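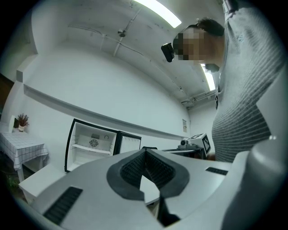 冷蔵庫の扉を閉めるのに、あんなに緊張したのは初めてです。

6月の昼過ぎ、Vetixの見学会におじゃましてきました。ロボットに家の中の仕事を覚えさせる、そのためのお手本を集めている会社です。見学会といってもガラス越しに眺めてハイおしまい、という会ではなくて、来た人が手持ちのグリッパーを握って、自分でお手本をつくる側に回れるんです。これは行くしかないでしょう、と申し込みの画面を開いて、気づいたら送信していました。

案内してくれたのは、収録フロアをまとめているイレーナ・シュチェパンスカさん(Irena Szczepańska)と、参加者に道具の持ち方を教えるブロニスワヴァ・シェフチックさん(Bronisława Szewczyk)のおふたり。名刺をいただいて綴りをじっと見ていたら、「みなさん、そこで一度止まります」とシュチェパンスカさんに笑われました。日本に来て9年になるそうで、取材は全部日本語です。助かりました……。

まず聞きたかったのは、そもそもなんで人が手で持つの?ということ。ロボットに教えるんだから、ロボットを動かせばいいじゃないですか。

「最初はわたしたちもそうしていました」とシュチェパンスカさん。「腕のついた機械を遠隔で操作して、コップをつかんで、置いて。でも操作する人がとても疲れるんです。コップひとつで肩がこる。それに機械は重いから、別の部屋に持っていくのも大仕事です。手で持つ道具なら、その日に思いついた場所で録れます。台所でも、廊下の隅でも」

グリッパーにはカメラがついていて、つかむところを道具の側から撮っていきます。人の手の動きをそのまま撮るのとは違うんですか、と聞くと、今度はシェフチックさんが身を乗り出してきました。

「指が5本あると、人はズルをします。小指で押さえたり、手のひらに隠したり。無意識にやっているんですよ。でもこれは挟むことしかできない。だから、ロボットにもまねできるやり方を人間のほうが探すことになります」

ズル!たしかにわたし、ペットボトルのふたを開けるとき、外したふたを薬指と小指で握ったまま飲んでいます。あれは高等技術だったのか。

シェフチックさんは前職が陶芸教室の先生だそうです。粘土からロボットへ、ずいぶん遠くまで来ましたねと言ったら、「遠くないです。どちらも、力を入れすぎる人に、もう少し抜いてくださいと言う仕事」とのこと。この方、説明がいちいちうまいんですよ。持ち方の講習では、まず何もつかまずに開いて閉じて、をひたすらやります。次にスポンジ。スポンジがつぶれない力加減がわかったら紙コップ。紙コップがへこまなくなったら、やっと実演エリアに入れてもらえます。

わたしはスポンジまでは優等生でした。紙コップで落第しかけました。ぺこっといくんです、あの音がまた恥ずかしい。

「音がしたほうが覚えます」とシェフチックさんはうれしそうで、「へこんだ記録も捨てません。どこでへこんだかわかるのは、あとで大事です」とフォローまでしてくださいました。捨ててほしかったです。

実演エリアは、ショールームというより、誰かが引っ越してきたばかりの部屋のような雰囲気でした。白い壁、天井には蛍光灯。小さな白い冷蔵庫があって、クロスをかけたテーブルに鉢植えがのっています。未来っぽい銀色の部屋を想像していたので、ちょっと拍子抜けしたところもあります。でもシュチェパンスカさんに言わせると、その拍子抜けが狙いに近いそうです。

「きれいに整えた部屋だけで練習すると、ロボットは整った部屋しか知らないまま育ちます。植物があると、葉っぱに気を取られる。テーブルクロスの柄があると、物の輪郭がわかりにくくなる。家というのは、そういうものばかりでしょう?」

うちなんか見せたらロボットが泣くと思います、と言ったら、「では今度うかがいます」と真顔で返されました。冗談ですよね。冗談だと思いたい。

さて、その日わたしがやらせてもらった作業は「冷蔵庫の扉を開けて、閉める」。それだけです。Vetixには作業のリストがあって、見学会の時点で143種類。タオルをたたむ、引き出しからスプーンを出す、ハンガーを掛け直す、みたいな家事がずらりと並んでいます。なかには「二つに分かれたクッキーを同じ皿にのせる」なんていうのもあって、誰が考えたんですかと尋ねたら、シェフチックさんが無言で手を挙げました。

扉の開け閉めは初心者向けの作業と聞いて、余裕だなと思ったんです。ところが実際にやってみると、扉って円を描いて動くんですね。あたりまえなんですけど、挟んだまままっすぐ手前に引くと、途中でグリッパーのほうがねじれてくる。自分の手なら手首がするっとついていくところを、体ごと一歩ずれないといけません。足です。冷蔵庫は足で開けるんです。(蹴るという意味ではなく!)

「足の話をする人は上手になります」とシェフチックさん。「みなさん、手元ばかり見るでしょう。ロボットの腕も、土台がどこにあるかで届く場所が変わりますから、立つ位置を考えてくれるのはありがたいです」

ほめられたので調子に乗って、閉めるほうは勢いよくいったら、今度は「速いです」と止められました。勢いで閉めると、最後のところは扉がひとりで動いてしまって、グリッパーは何もしていないことになるんだそうです。最後まで触ったまま、ゆっくり押していく。冒頭に書いた緊張はこのときのものです。家の冷蔵庫をあんなに丁寧に閉めたこと、ないなあ。
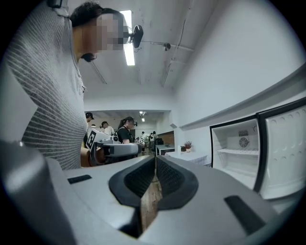
グリッパーの手元から見た実演エリア。右手に扉の開いた冷蔵庫、奥では別のグループも作業中でした。

参加者は全部で40人ほどいて、グループに分かれて順番に回っていく形でした。年配のご夫婦もいれば、学生さんもいるし、制服のまま来た配送業の方もいました。わたしのグループで一番うまかったのは歯科衛生士さんで、初回からするするとこなしていくので、シェフチックさんが「お仕事は何を」と思わず聞いていたほどです。細かいところを、狭い角度から、力を入れずに。なるほど、言われてみれば毎日それをやっている方なんですよね。

頭にも小さな黒い機器をつけます。つけた直後は気になって、つい首がかたくなるんですが、しばらくすると忘れます。忘れたまま水を飲みに行こうとして呼び止められた人もいました(わたしです)。

グリッパーの脇についている白黒の四角い模様も、気になっていた人が多かったようで、質問が出ていました。シュチェパンスカさんの答えは簡単で、「道具がいまどこを向いているか、カメラから見つけやすくするための目印です」。小学生の女の子が「迷路かと思った」と言ったら、「迷路だと思って指でなぞった人は、今日あなたが初めて」と返していて、その子はちょっと得意そうでした。

休憩のあいだに、座って少し込み入った話もうかがいました。

集めた記録はどこへ行くのか。Vetixのなかでは、この取り組み全体をClunellと呼んでいるそうです。由来を聞いたら「響きです」と即答。そのClunellで録ったものを整理して、Prerkellという試験用のロボットに覚えさせる。Prerkellは別の階にいて、残念ながら今回の見学コースには入っていませんでした。見たかった!

「見せられる日と見せられない日があります」とシュチェパンスカさん。「扉を開けるのは得意なんです。でも、開けたあと、閉めないでじっと立っていることがある。わたしはそれを見ると、冷蔵庫の前で何を取りに来たか忘れた自分を思い出します」

わかります。すごくわかります。そこは学習しなくていいところですよね、と言ったら、しばらく考えてから「お手本のなかに、そういう間が入っていたのかもしれない」とおっしゃいました。人が次の動作に移る前にちょっと止まる、その間まで記録には残るので、録るときの説明を変えたことがあるそうです。以前は「自然にやってください」とお願いしていたのを、いまは「始める前に、何をするか口に出してください」にしている。

「声は学習には使っていません。でも、言ってから動くと、迷いが減ります。開けます、と言って開ける。それだけのことで、録り直しがずいぶん減りました」

たしかに実演エリアでは、みんな小声で「開けます」「閉めます」と言いながら動いていました。電車の指差し確認みたいで、最初は照れるんですけど、つられます。家に帰ってからも電子レンジの前で「開けます」と言ってしまい、家族に変な顔をされました。

失敗談も聞きました。シェフチックさんが担当したての頃、参加者に見本を見せようと張り切って、毎回まったく同じ位置に、まったく同じ向きでコップを置いてしまった。陶芸の先生ですから、そろえるのが体に染みついているんですね。お手本どおりにやってくれる真面目な参加者が続いて、一日分の記録がほとんど同じになった。

「きれいでしたよ、とても」とシェフチックさん。「きれいすぎて、使い道がなかった。上司は怒らなくて、次の日にわたしの机の上の物を全部ばらばらの向きにしてありました」

上司というのは、横で聞いていたシュチェパンスカさんです。「あれは掃除の途中でした」と主張していましたが、どうでしょうね。

もうひとつ聞いておきたかったのが、こういうロボットが家に来るのはいつなのか、という話。どの記事にも書いてある質問だとは思うんですが、やっぱり聞いちゃいますよね。シュチェパンスカさんは年数を言いませんでした。

「何年と言うと、その数字だけ残ります。わたしの母は膝が悪くて、下の段の物を取るのがつらい。だから母の家の台所に置いて、下の段の鍋を取って、落とさずに渡せたら、そのときは来ましたと言います。いまは渡すところがまだこわいです。人に手渡すのは、机に置くのと全然違います。相手も動きますから」

手渡しの作業はリストに入っているんですか、と聞くと、入っているけれど見学会ではやらないとのこと。相手の指を挟まないように離すタイミングが難しくて、慣れたスタッフ同士で録っているそうです。シェフチックさんいわく、相性があって、この人となら一度でうまくいくのに、あの人とだと何度やってもお見合いになる、という組み合わせがあるんだとか。誰と誰なのか教えてくださいと粘ったんですが、これは教えてもらえませんでした。

休憩が終わって、希望者はもう一度やっていいと言われたので、もちろん並びました。二回目は扉の開け閉めを続けて4回。さっき直されたところを頭の中で唱えながら、「開けます」で半歩よけて、「閉めます」で最後まで触って。シェフチックさんは途中で何も言わず、終わってから「肩」とだけ言いました。見たら、両肩が耳の近くまで上がっていたんです。自分ではすっかりリラックスしているつもりだったんですけど。

隣の列では、さっきの歯科衛生士さんがもうテーブルの上の物を動かす作業に進んでいました。いいなあ。聞いたら、ふだんの仕事より姿勢が楽だそうです。「患者さんがいないから、休み休みできるし」と。そりゃそうだ。

見学会は来月以降も続ける予定で、次からは洗濯物をたたむコーナーを増やしたいそうです。布は難しいですよ、とおふたりが声をそろえていました。つかんだ場所によって形が全部変わるし、同じタオルでも二度と同じ置き方にならない。シェフチックさんは靴下を推していて、シュチェパンスカさんはまだ早いと反対しています。靴下は左右を合わせるところから始まるので、たたむ前に探す作業になってしまう、というのが反対の理由でした。うちでは毎朝やっています、その作業。

帰りに、駅までの道にあるPietrzakという焼き菓子のお店を教えてもらいました。おふたりとも打ち合わせのたびに寄るそうで、シェフチックさんのおすすめはけしの実のケーキ。切り分けたものを紙の箱に入れてくれるんですが、店員さんがトングでそっと挟んで、向きを少し変えて、箱の底につくまで離さずに下ろしたんですよ。うまい!と声が出そうになって、こらえました。

ケーキはその日のうちに食べました。箱のふたを開けるとき、やっぱり「開けます」と言いました。次の見学会の申し込みは、靴下コーナーができるかどうかを確かめてからにするつもりです。シェフチックさん、結果が出たら教えてください。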